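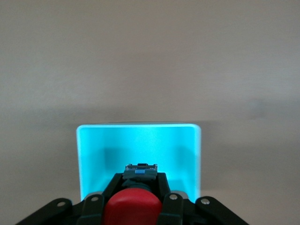

Figure 7.1 A bright cyan box, open at the front, against a pale wall.

Chapter 7
Why We Name Colours the Way We Do

When I was a student I shared a flat with Catríona Lynch, and we argued for most of one August over a bath towel. I said it was blue. She said it was green, and she was quite cross about it! We held it up at the window, we took it out into the street, we asked the man downstairs (he said "turquoise", so we both claimed to have won). I've been interested in colour words ever since.

You probably learned your own so early that you can't remember a time without them. But languages carve things up differently. Russian has separate everyday words for light blue and dark blue. Welsh "glas" used to stretch over a good deal of what English speakers would call green, and you can still hear that in "glaswellt", the word for grass.

In this chapter I'll start with the eye, because it's the part most people have met before, and then move on to words, which I think are more fun. Section 7.2 looks at how children pick up colour names. Section 7.3 is about paint charts, and I've leaned heavily there on notes lent to me by my colleague Idrisa Nzioka, who has collected 261 of them and still can't choose a colour for his hall.

Before you read on, try this. Look at Figure 7.1 and write down the first colour word that comes to you, then ask 2 other people to do the same without seeing your answer. Keep the bit of paper, as we'll need it for the exercise on page 202.

7.1 Light and the eye

Light comes in a range of wavelengths, and the back of your eye has three kinds of cone cell that respond to different parts of that range.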